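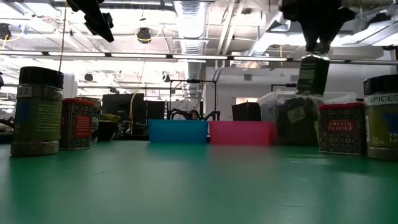 Kirsten Þórarinsdóttir
Responsable de la gamme rangement, Vomholm

Bacs Flireo pour épices et petite épicerie

Les bacs Flireo servent à regrouper les bocaux, les boîtes à épices et les sachets entamés sur un plan de travail, une étagère ou dans un tiroir profond. Ils sont vendus à l'unité ou par lot de 4. Coloris du lot : bleu, rose, jaune et transparent. Le bleu et le rose laissent passer un peu de lumière, ce qui permet de repérer le contenu sans sortir le bac.

Chaque bac est ouvert sur le dessus. Les parois sont lisses, sans rainure intérieure, et s'essuient avec une éponge humide. Les boîtes métalliques à couvercle en plastique, par exemple celles de paprika fumé, peuvent y être rangées debout. Pour les grands bocaux à couvercle cranté, vérifiez le diamètre avant de commander : les plus larges restent mieux à côté, directement sur le plan.

Petits contenants

Les petites boîtes rectangulaires à couvercle se rangent à plat ou sur la tranche. Sur la tranche, on en met davantage, mais l'étiquette doit alors être collée sur le côté. Des étiquettes repositionnables sont fournies avec le lot (11 par planche, 2 planches).

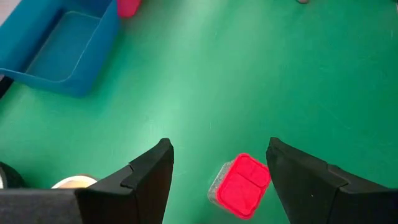 Costello, avis client : j'ai pris le lot pour un placard étroit et j'en suis content. Les étiquettes tiennent bien sur le plastique, moins bien sur les boîtes en métal. J'aurais aimé un bac plus bas pour les petites boîtes, elles disparaissent au fond.

Un modèle bas est prévu au catalogue en juillet. Il reprendra les mêmes coloris et pourra se placer à l'avant des bacs actuels.

Répartition conseillée

Un coloris par usage suffit dans la plupart des cuisines : épices moulues dans le bleu, petites boîtes dans le rose, bocaux entamés dans le jaune. Le transparent convient aux sachets et aux paquets souples, qui tiennent mal debout ailleurs.

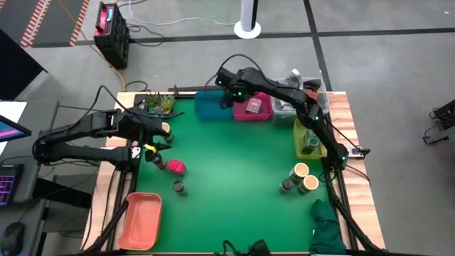
Photo : Vomholm, atelier de Fokville

Entretien : lavage à la main, eau tiède, savon doux. Ne pas utiliser de tampon abrasif. Le curcuma et le paprika peuvent teinter le plastique transparent ; rincez sans attendre si un bocal s'est renversé. Ne posez pas les bacs près d'une plaque de cuisson.

Pour les paquets volumineux, la grande cuve transparente à large rebord est proposée séparément. 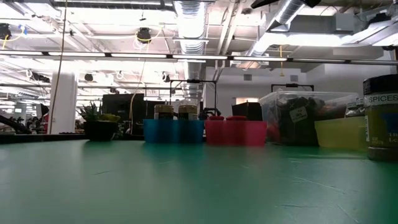
Elle se place derrière les bacs de couleur et reçoit les recharges en sachet. Le couvercle est en option.

Réf. du lot de bacs : 4000
Retrait possible au magasin de Fokville, à partir de 11 h.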